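Kitchen and Front-of-House Assistant (part-time, permanent)
Mangundap Community Kitchen, Korna

Hours: 24 per week, worked over 4 days
Reports to: Farah Latuheru, Kitchen Manager
Contract: permanent after a three-month probation
Closing: Friday, 5 pm

About the kitchen

Mangundap is a community kitchen and lunch club on the ground floor of the Dimudell building in Korna. We cook a hot lunch on weekdays and send out prepared meals to people who cannot easily leave home. In March we served 1,066 lunches and delivered a further 128 meals. We also run evening cookery classes for adults who are new to cooking for themselves, and hire the teaching room to local groups when it is free.

The menu changes each week. Most of it is soups, stews, rice dishes and baked vegetables, with one meat dish and one pudding a day. We buy dry goods from Gondard and fresh produce from the market.

The job

You will split your time between the kitchen and the dining room. Mornings are preparation and cooking. From half past eleven you will be at the counter or clearing tables, and after two o'clock there is washing up, cleaning and setting out for the next day. On one evening a week you will help Adi Tarigan with the beginners' class.

Your main duties will be to:

Wash, peel and chop vegetables and weigh out dry ingredients
Cook simple dishes from our recipe cards
Serve at the counter and take payments by card and cash
Label and pack meals for delivery, with allergens marked on each one
Fill in the fridge and cooking temperature sheets
Clean work surfaces, floors, sinks and equipment
Put away deliveries and tell the manager when stock is low
Set out and clear the teaching room for classes

What we are looking for

You do not need to have worked in a professional kitchen. You should be able to cook a basic meal without supervision, follow written instructions in English and stand for most of a shift. Some of our members are hard of hearing or slow to order, and you will need to be patient with them at busy times.

You must have a Level 2 food hygiene certificate or be willing to take one in your first month. We pay for the course and for the time you spend on it.

It would help if you have:

Experience of serving the public
Some knowledge of special diets, including diabetic and halal cooking
A driving licence, as you may be asked to cover a delivery round

Lifting is part of the job. Sacks and full stockpots are moved by two people or on the trolley, and we will show you how to do both.

Pay and conditions

Pay is at the local living wage, paid monthly in arrears. You will have paid holiday, a workplace pension and a free lunch on each working day. We provide aprons and two sets of whites. You will need your own non-slip shoes, and we will refund up to half the cost once you have passed probation.

The building has step-free access, a staff shower and a locked cycle store. There is no staff parking.

How to apply

Ask at the counter for an application form, or write to Precious Magagula at the Mangundap office. Please send the form with a covering letter of no more than 1,000 words saying why you want the job and which shifts you can work. We do not accept CVs on their own.

We will ask for two references. One should be from someone who has worked with you, paid or unpaid. We will only contact them if we offer you the job.

Interviews will be held in the building with Farah Latuheru and Cempaka Gunawan. They last forty minutes and include a short practical task: reading a recipe card, preparing the vegetables for it and leaving your work area clean. Tell us beforehand if you need any changes made to the task or the room.

If you would like to look round first, come after two o'clock on any weekday and ask for Farah.

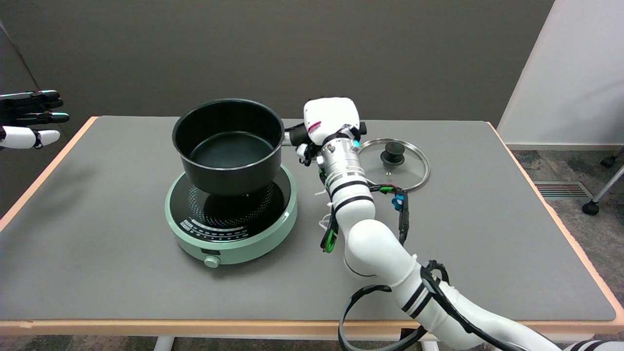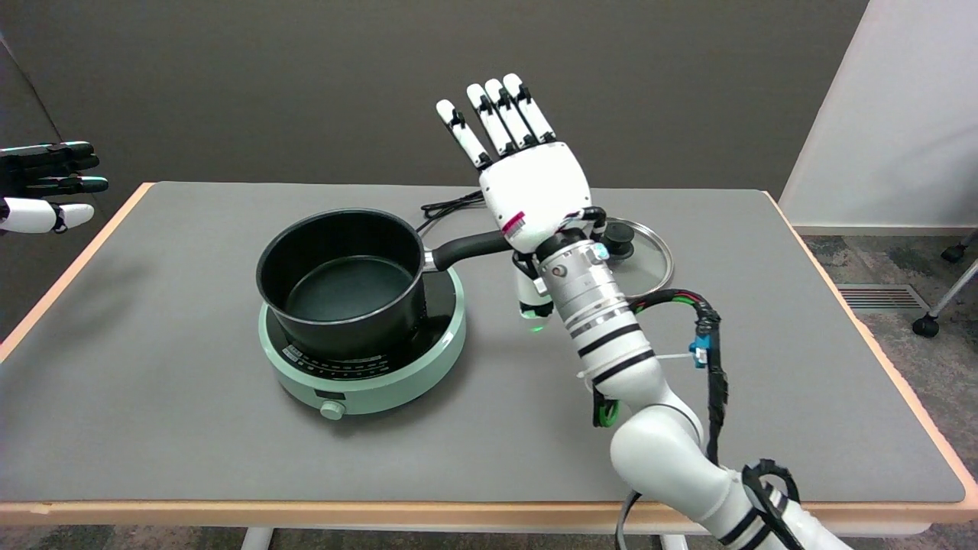 Grey-topped tables, with a saucepan on the induction cooktop in the first picture.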